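Search this blog Type and hit enter Search

The dryer is not impressed

Mar 13, 2022
by Kyu-ri Woo

My sister-in-law sent me a link last week with three exclamation marks after it. A company called Dukgate says its arm can learn to do laundry if you show it how. You hold a pair of handles, the arm copies you, and after enough rounds it is supposed to carry on alone. She wanted to know if I was going to eat my words from October.

I am not, or not yet. I spent two afternoons at Seo-ah Hwang's place, where she has been teaching an arm to unload and load a tumble dryer for a project named Voden. Seo-ah is patient and good with her hands, and I would trust her with my own laundry any day. My doubts are about what all that patience buys.

The first afternoon I mostly watched. She did the same move again and again: down to the bucket, close on something, up and across, let go, back. A good run took her some 30 seconds. A person does it in two, while thinking about dinner. When she missed she threw the run out and started over, which I found a little odd. If I were learning laundry I would want to see somebody drop a sock and pick it up again. She told me they do keep some of the misses now, and that people in the field argue about it. Fine. Let them argue.

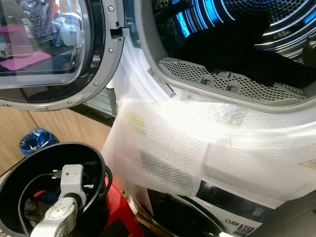
My trouble with the whole idea is cloth. A mug is the same mug every time you reach for it. A shirt is a new shape each time you let go of it, and the person at the handles deals with that without knowing she is dealing with it. Look at the black stuff lying across the bottom of the drum, draped over the filter cover. Where would you grab it? You would know as soon as your fingers got there. Seo-ah knows too, but she can't feel it through the handles, so she goes by eye, and the robot gets a copy of somebody guessing by eye. Then there is the door. The window bulges, and it picks up the dish rack and the pink tub and bends them all out of shape. I can ignore that. I'd like to see the test where the arm can.

I had a turn on the second day. They gave me 15 tries. My hand wanted to move faster than the arm would go, so I kept running ahead and then having to wait for it. I got nine of them done, if you count one where I let go too early and the thing slid in by itself. Seo-ah counted it. I wouldn't have.

What bothers me more is how much a lesson belongs to one teacher. I go in from the left and she goes in from above. She shakes things loose first and I never do. Put both of us in the pile and what does the machine learn, the average? There is no such thing as the average way to pull out a sleeve. She said the newer methods can cope with that, and named one called Vasia, and I wrote it down and have since read what I could find. It copes in the videos.

I asked what happens if you move the bucket to the other side. More lessons, she said. A different dryer? More lessons. A fitted sheet? She laughed at that one and went to make tea.

I'll say this for showing over programming: I could do it badly within a minute, and I have never written a line of code. That part is real. My mother could do it. Whether she would want to spend 8 hours showing a machine something she can finish before the kettle boils is another matter, and the Dukgate page has no answer to it that I could find.

Seo-ah has promised to call when it can do a full load with her hands in her pockets. I've told her to pick the load without telling the arm first. My sister-in-law can come too if she likes, and bring the fitted sheet.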